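Where Does the Money Go When Somebody Pays a Cleaner?

Suppose you clean your room and your grandmother gives you five dollars. You now have five dollars. Congratulations, you are finished with math for the day.

Grown-ups who clean for a living don't get off so easily. When a customer pays a cleaning company, the money arrives, looks around, and starts leaving. To see where it goes, let's visit a small company called Prosow, in the town of Momville. It is run by Ilaria Caruso, who likes clean windows and does not like surprises.

On Monday Ilaria sends two people to clean a dentist's office. The dentist pays $232. That number has a name: revenue. Revenue is all the money that comes in, before anybody else gets their hands on it. If you are seven, it sounds like enough money to retire.
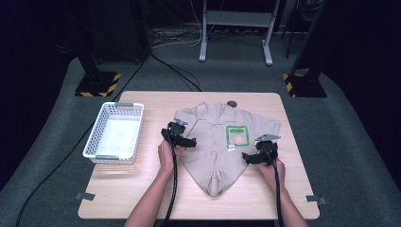 Now come the costs, which are the things a company has to pay for so the job can happen. The biggest one is wages. Ilaria's two cleaners earn $124 between them for the evening, and quite right too, because they are the ones scrubbing the sink where everyone spits. Then there are soap, sponges, trash bags and gas for the van. There are clothes as well. A shirt like the khaki one on the table, with its short sleeves and the green-edged patch on the chest, doesn't grow on a bush. Somebody has to buy the shirt, and the patch, and then another shirt after the bleach accident. Put all of that together and it comes to $59 for the dentist job.

Let's do the subtraction. Take $124 away from $232 and you have $108. Take away another $59 and you have $49. So Ilaria is $49 richer?

Nice try.

Some costs don't belong to one job. They turn up every month whether anybody cleans anything or not, a bit like your cousins. The rent on the storage room is one. The phone bill is another, and so is insurance, the money a company pays in case a mop handle meets a fish tank. People in business call these costs overhead, even when the storage room is in a basement. Prosow's overhead is $775 a month. 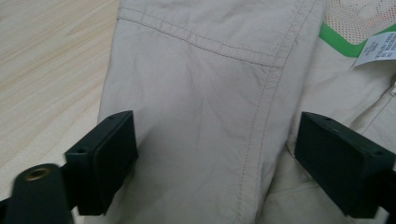
If every job leaves $49 behind, Ilaria needs 16 jobs like the dentist's to cover her overhead. Fifteen jobs leave her $40 short. Sixteen leave her with $9 to spare. The spot where a company has paid for everything and isn't losing money anymore is called breaking even. Nothing is broken. Grown-ups chose the word and we are stuck with it.

Whatever is left after that is profit. Ilaria can keep it, save it for a new vacuum, or pay her cleaners more.

Across town, Arturo Santoro once charged $124 for the same kind of job, to be the cheapest cleaner in Momville. He got plenty of customers. His costs were the same as Ilaria's, so every job lost him $59, and the busier he got, the poorer he was. He charges more now.

Try it yourself: if you ran a car wash in September, what would you have to buy before the first car showed up? Don't forget the bucket. Arturo did.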